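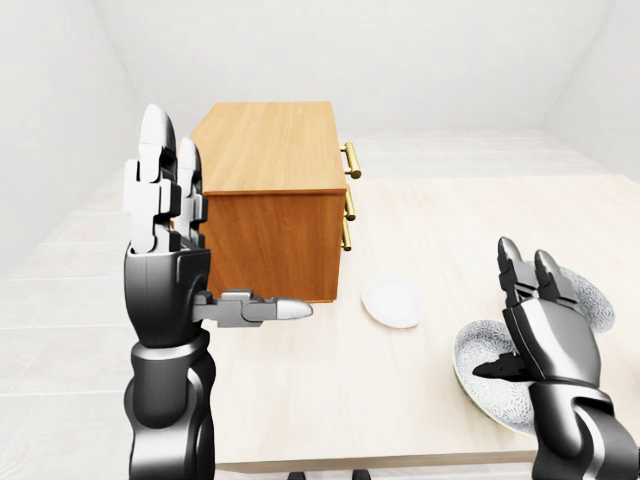
Gulstead Pantry Labels

A small table of what people write on the things in their kitchens. 830 rows, one per label, typed up by hand from jars, tins and freezer bags in Gulstead and Arville. Last updated July 25, 2026.

What's in it

labels.csv has 4 columns: text, container, town, legible. The last one is yes or no. There was a "sort of" for a while and it ate half the file, so Nusrat Satti took it away from us.

Spelling is kept as written. "Cummin" stays. So does "NOT SUGAR", which appears 2 times, in different kitchens, on what both owners swear is salt.

How it was collected

Households sent in lists. The first 600 rows came in February, most of them from Zarmeena Soomro's extended family, who label everything – including the shelf the labels are kept on. Expect a lot of lentils.

Known problems

Dates on labels are day first in some homes and month first in others. We left them alone.
"Soup?" is a real entry. Please stop filing it as a bug.
Freezer bags are underrepresented, as the ink rubs off.

Using it

Fine for word counts, handwriting jokes and light classroom work. Don't use it to decide what's safe to eat.

Credits

Typing by Qistina Lubis and Shagufta Awan. Corrections welcome, with the row number.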